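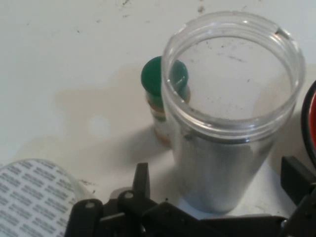 Who signs the sheet when the arm did the work?
The person at the bench signs it, the same as before the arm came, and the shift lead adds initials at the end of the day.

Packing Room Safety Check, Bench 2
Filled in by: Aarti Bhatt
Shift lead: Mohit Chaturvedi
Month: December

1. Stop button within reach of the stool. OK
Comment: Kamlesh moved it to the left side after he kept stretching for it, and bless him, it is so much better. I would love to see the same on Bench 3 if Maintenance has an hour to spare.

2. Floor line visible, walkway clear. OK
Comment: The tape is lifting by the door. I pressed it down with my shoe, but that will only last until the next cart goes over it.

3. Gripper fingers and pivot pins looked over with power off. OK
Comment: Please wait for the light on the Ravon cabinet to go out completely before you put your hands in. I know it feels like forever when you have a line of jars waiting, and I am as guilty as anyone!

4. Table wiped down before start. NEEDS ATTENTION
Comment: Stain on the white top, plus crumbs and dark specks. In the old days we wiped as we went, without even thinking, and now that our hands are out of the way it gets forgotten. Can we put a wipe-down back on the start card?

5. Loose paper kept away from the fingers. NEEDS ATTENTION
Comment: Printed sheet partly overlapping one jaw. There is a tray for these on the shelf.

6. Clear cups checked inside before filling. NEEDS ATTENTION
Comment: Specks and faint streaks at the bottom of one. The arm will pick up a marked cup as happily as a clean one, so this is still a job for our eyes, and I think it is a good one to keep.

7. Speed limit set for shared work. OK
Comment: Set to 300 on the panel. Sinan asked whether 491 would be allowed when the bench is unattended. Not until Wen-hsiung Yau has signed the change form.

8. Operators rotated and rested. PARTLY
Comment: Less lifting, and my wrists are grateful. But there is a lot more standing and watching, and by three o'clock everybody's feet are sore. Two more mats, please, and a swap every hour with the labeling side so people get a chance to talk to each other.

9. Training record up to date. PARTLY
Comment: Kamlesh still needs his restart session. Thursday would suit him.

Lead's note: Agree on 4, 5 and 6, start card will be changed. Mats ordered. M.C.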